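Kirstin Niven
14/10/2026

We've put our rules for simulated gripper tests in writing at Tuvgate. Posting the main ones as a thread, as a few people asked after the last workshop.

1/ Every test scene gets a version number. Change one object, even its texture, and the number goes up. Results from two versions never share a table.

2/ A policy runs 60 trials per scene before anyone quotes a success rate. Stopped runs count as failures. Maxence argued for 1,000 and lost on computing time.

3/ Save the gripper's view for every trial, failures included. Ours came to 3,360 clips last round and we kept the lot. 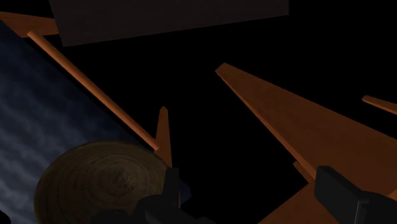 Gripper view in simulation: both fingers, a round wooden disk and some of the orange wooden pieces.

4/ Check the view by eye before a batch starts. If large areas come out black, write that in the log – don't brighten the render afterwards.

5/ Simulated results are labelled as simulated everywhere, slides too. Rosine Picard sends back any chart without the label.

6/ Seeds are fixed before the first run and listed in the report. No swapping one out later.

Next review of the rules is in December. Comments to me or Kamrul before then.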